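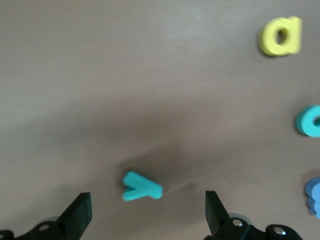 What did the workshop do with the second part of the grant?

Most of it went into the gripper and the wrist camera, and the rest is kept for the motors we still have to replace.

Progress report for February
Project: Grultell, a small sorting arm built in the shared workshop
Prepared by: Hae-won Sung
For: Sieglinde Tiedemann, Biduser small grants

Dear Ms. Tiedemann,

I write this report in the same order as the last one, so that you can compare them easily.

Mechanics

The arm now stands on its final base. Tomás Keane made the base heavier after your comment on the first report, and the shaking at full reach is much smaller. The new gripper has two black fingers with slanted top edges. They are flat plates, and we chose this shape because Tomás can cut a new pair in one evening when we want to try a different angle. The old fingers were round and they pushed the foam letters away before closing.

One problem is still open. The elbow motor becomes hot after about 20 minutes of work, and then the arm stops a little too low. For now we take a pause. Tomás would like to change both elbow motors together, and I agree with him.

Camera and software

Nayeli Mamani moved the camera from the shelf to the wrist. From the wrist it sees the table and both fingers at the same time, so we do not have to measure the position of the arm again each time somebody moves the bench. The price for this is the shadow. Under our lamp a wide dark band lies on the table near the fingers, and a teal letter inside this band, for instance a "y", is harder for the program than a yellow "a" farther away in good light. Images taken while the arm is moving are also less sharp close to the gripper. Nayeli now asks the arm to wait a short moment before each image that is used for a decision.

The program is trained on 2000 images that we labeled ourselves in the evenings. Ffion Howells checked the labels and corrected those where "c" and "o" were exchanged. When a letter is only half in view, the program must now answer "unknown" and the arm looks again from another side. Letters that lie on top of each other are not solved. We think the arm should first push them apart, but this is not started.

Results

In the last full test the arm picked up and placed 63 percent of the letters correctly. Our goal for this period was 65, so we are a little below it. Most of the failures were in the shadow or in piles. Single letters on the clear part of the table go well.

Money

We bought the camera, the cable and the sheet material for the fingers from Avram, as planned. The second lamp was not in the plan. I ask for your permission to pay it from the line "small tools", where there is enough left.

Next period

Tomás changes the elbow motors. Nayeli tests the second lamp on the opposite side and repeats the full test with the same letters. Ffion writes the building guide, so that the members at Devby can make their own copy of the arm — they asked for it twice already. I will send you the drawings of the fingers together with the next report.

With kind regards,
Hae-won Sung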